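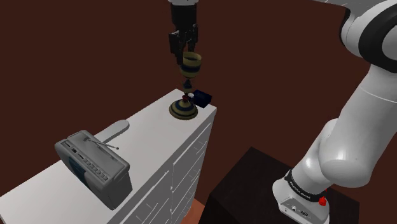 Arm and dresser in the tabletop simulation, side view

To: demonstration-users list
From: Bríd Ó Súilleabháin
Date: 3/11/22
Subject: Re: Rules for remote-control demonstrations, tableware tasks

Dear colleagues,

I write on behalf of the Clekatia working group in reply to Vasylyna Fedoruk's message, which is quoted below for those who joined the list recently. Her questions were discussed with Taras Kushnir and Nadiia Hutsuliak, and the answers given here apply to all sites that record demonstrations for the shared collection.

> From: Vasylyna Fedoruk
>
> Dear all,
>
> At Dudora we have now finished 500 demonstrations of the tableware tasks, all of them driven by remote control in the simulation. Before we go on to the next batch I should be grateful for a ruling on three matters.
>
> First, our operators do not agree on how to take hold of the striped goblet. Some close the fingers on the cup and others go for the stem. Both are permitted by the present guide, but the recordings look very different from one another.
>
> Secondly, may an operator stop in the middle of a demonstration in order to change the view? The guide says that pauses should be avoided. It does not say whether a recording with a pause must be thrown away.
>
> Thirdly, what should be done with attempts in which the object is knocked over and then picked up again? Stefaniia Tkachuk believes these are useful and would like to keep them. I am inclined to leave them out.
>
> With kind regards,
> Vasylyna Fedoruk
> Dudora

On the first question, both ways of holding the goblet will continue to be accepted. The group does ask, however, that each operator choose one of them before the session begins and keep to it until the session ends. The choice is to be entered in the notes field as "cup" or "stem". Where an operator changes from one to the other in the course of a single demonstration, the recording should be marked "mixed" and sent to Nadiia Hutsuliak, who will decide whether it can be used. Sites need not go back over work already submitted.

On the second question, a pause is allowed provided that the arm is not touching anything at the time. A recording may contain one such pause of up to 9 seconds. Longer pauses should be cut before submission with the trimming tool supplied by Ata, and the original file kept at the site until January. Operators who find that they need to pause often should practise moving between the views before they record. Several sites have reported that this difficulty passes after the first few sessions.
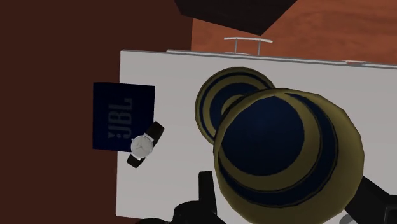 Choice of view has in fact caused more trouble than either of these points, and the group wishes to add a ruling on it although no question was asked. Operators have tended to work from the side view throughout, where it is hard to judge whether the fingers have met the object. The view from over the table should be used for the last part of every approach. It has limits of its own: with a large bowl by the gripper, part of the smaller striped dish is hidden behind the bowl, and an operator who looks at nothing else may misjudge the space between the two. Items lying further off, such as the watch across the corner of the dark blue box, are easier to judge in it. Operators should therefore check both views before closing the fingers, and again before opening them.

On the third question, the group was divided. Stefaniia Tkachuk put the case that a learner which is only ever shown smooth work has no means of knowing what to do when something slips. Against this, Taras Kushnir pointed out that the collection now holds 1636 accepted demonstrations against a target of 3000, and that mixing in a second kind of recording at this stage would make the first round of training harder to interpret. It was agreed that attempts of this sort should be kept but stored apart, in the folder named "recovery", and that they will not count towards the target. An attempt belongs in that folder only if the operator went on to complete the task. Attempts that were abandoned may be deleted.

Nothing in this message changes the rules for demonstrations given by hand, in which the operator guides a real arm directly. Those are looked after by the Romaniuk site and are covered by a separate guide, a new version of which is being prepared.

The revised guide for remote control will be placed in the shared folder once Nadiia Hutsuliak has checked the wording. Until then this message may be treated as the rule. Corrections should be sent to the list and not to individual members of the group, so that all sites see the same answer.

Yours sincerely,

Bríd Ó Súilleabháin
for the Clekatia working group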